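I had not set foot in a hospital chapel since January, when my sister Shirley was so ill, and I will confess my hands shook a little on the steering wheel all the way to Kiltby. But Francine Desjardins had written such a kind note about the open day on 19th May that I simply couldn't say no!

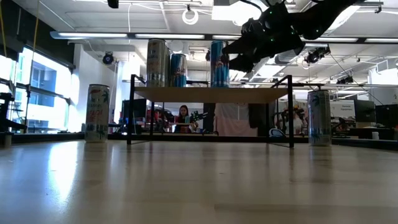
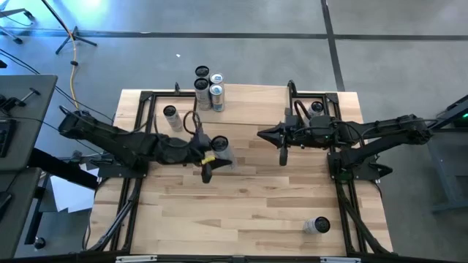

The chaplain, Mélanie Charbonneau, met us at the door with coffee and walked us through (slowly, bless her, as my knees are not what they were). She keeps a prayer book where families write whatever they like, and it has 2,619 entries now, one of them Shirley's. I found it and had to sit down for a while. Later Vernon Lachance played two old hymns on the piano, and we all sang, some of us even in tune, before the drive home to Prandton.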